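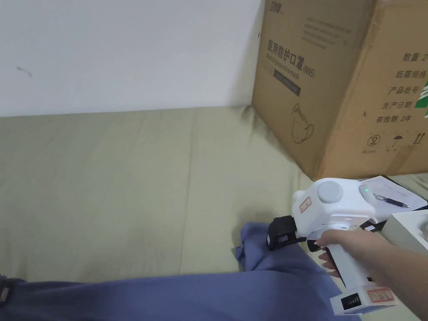 October
By Bernadette Montoya

The spare bed at Lộc Phùng's flat in Dunlow has not been slept in since spring. Like most spare beds it has become a shelf with a mattress on it. Clean washing lands there first, then boxes, then whatever came home in the boxes.

He is not untidy. The kitchen is in good order and the shoes by the front door are in pairs. But the flat has one cupboard, and the cupboard is full, so the overflow goes to the back room and stays there.

"I fold in the evening," he says. "If I don't fold in the evening it's there for the week."

I have been visiting people's spare rooms for this piece, and the pattern is much the same in each. The bed is a good height for sorting and it is always free, so it gets used. The trouble starts when the sorting stops halfway and the door is closed on it.

Lộc works through his washing one piece at a time. He takes a crumpled thing from the near side of the bed, shakes it out, lays it flat and smooths it from the middle towards the edges. Sleeves in, sides in, then up from the bottom. Soft fabrics are the awkward ones, as they slide about and bunch up again as soon as you let go. He does those first, while he still has the patience, and leaves the towels until last.

He timed himself once, at my request. A full load of 26 pieces took him 30 minutes, with the radio on and one phone call. Socks were not included. Socks live in a drawer, unpaired, and he will not discuss them.

Then there are the boxes. Big cardboard cartons, the sort that once held medical masks or printer paper, are the standard furniture of the spare room. They are strong, they stack and they cost nothing. They also hide things very well. A carton pushed into a corner can sit there for years because it looks as if it is already put away.

My neighbour Iris has a firm rule about this. Any box without a handwritten label gets opened on the first of the month. She writes on the side, never the lid, as lids get swapped and the side is what you see in a stack. She puts what is in it and the month it was packed. The printing that was on the box already does not count. In her own loft she has found curtains in a box marked for crockery and a fondue set in one marked for shoes.

For the bed itself, a few things have worked in the homes I visited:

Keep a cover on the mattress even when no one is staying. Dust gets into seams and is hard to get out.

Pull the bed a hand's width from the wall now and then, and wipe down the scuffs while you are there.

Put nothing on the bed that has not got somewhere else to go by night.

The last one is the hardest. Lộc manages it most days - less often in winter, when everything takes longer to dry and the loads run into each other. His sister arrives at the end of the month for 2 weeks, and he has promised her the whole bed.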